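Tablet Case and Sleeve Check, Loan Shelf, January
Filled in by me, at the shelf, with coffee

Okay, so this is the sheet we go through before the loaner tablets go back out for the new term. I check the cases, not the tablets (Mirta Rivadeneira has the tablets, and bless her for it). There are 37 cases on the shelf right now, mostly Latetti folios with a handful of Kamel bumper cases and two old Cledlow sleeves that I keep meaning to retire. Marks are OK, WATCH or PULL. My comments go under each line and yes, I know they run long.

1. Corners and edges
Mark: WATCH
The Latetti folios are splitting at the bottom left corner again, same spot as last year. Run a thumbnail along the seam. If the nail catches, put a dot of tape on the back and write the case number on the board. If you can see the hard shell through the split, pull it! I pulled four and could have pulled a fifth, but Estela Garrido wanted to try gluing it and I said go for it.

2. Magnetic latch
Mark: OK
Close the cover, hold the case upside down over the cushion (OVER THE CUSHION, please) and give it a small shake. The cover should stay shut. All the folios passed. Number 12 makes a clicking noise when it closes and I kind of love it.
Also wipe the magnet side. Staples and paper clips stick to it and they'll scratch the glass. I found three staples in one case and I have no idea who staples that much.

3. Stand position
Mark: WATCH
Set the case on the desk in the low slope and then the high slope, with a tablet in it. Tap the top of the screen a few times like you're typing angrily. The high slope slides on about half the folios because the groove has worn smooth. They're fine for reading but not for the drawing class, so those get a blue dot and Rocío can sort out who gets them.

4. Inner pockets
Mark: OK
Empty them. All of them, even the skinny one behind the card slot. This time I got a bus pass, a dentist card and a grocery list that was mostly cheese. Anything with a name on it goes to Hortensia Cáceres at the front desk. Check the stitching while you're in there, and if a card slides out when you tip the case, mark it WATCH.

5. Button and camera cutouts
Mark: PULL on two
Two of the Kamel cases were sitting crooked so the volume button was held down the whole time. I thought they'd just been put on badly, but I refitted both of them and got the same thing. They're in the return box with a note. Everything else lines up, and you can plug in a charger without fighting the case.

6. Hand strap
Mark: OK, mostly
Pull firmly, don't yank. Look at the elastic where it goes into the rivet. If it's fuzzy that's okay, if it's stringy it's not. I swapped one strap with a spare from the drawer and we have exactly zero spares now, so I've asked Sernside for a new bag of them.

7. Smell and stickiness
Mark: WATCH
Not on the official list but it should be. One folio came back smelling strongly of oranges. I aired it by the window on Thursday and it's better. Warm water and a drop of dish soap on a soft cloth for the outsides, no sprays, and let them dry open like little tents before they go back on the shelf.
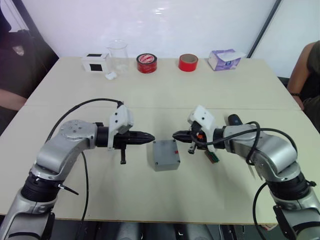 Sandamali Majumder
Equipment Loans Coordinator

8. Labels
Mark: WATCH
The number on the case has to match the number on the tablet. Three didn't! I swapped them back with Mirta reading the numbers out to me. The printed labels peel at the edges, so if one is lifting, take it off completely and make a new one. Please don't write over the old label in marker, I can never tell the 1s from the 7s.

9. Shelf and storage
Mark: OK
Cases stand upright, spine out, no stacking. The bottom row was packed so tight that I had to take out one to get at any of them, so I moved the Cledlow sleeves to the cupboard.

Still to do: glue test on Estela's folio, new labels, straps when they come in. Next person, initial the bottom and leave my pen where you found it.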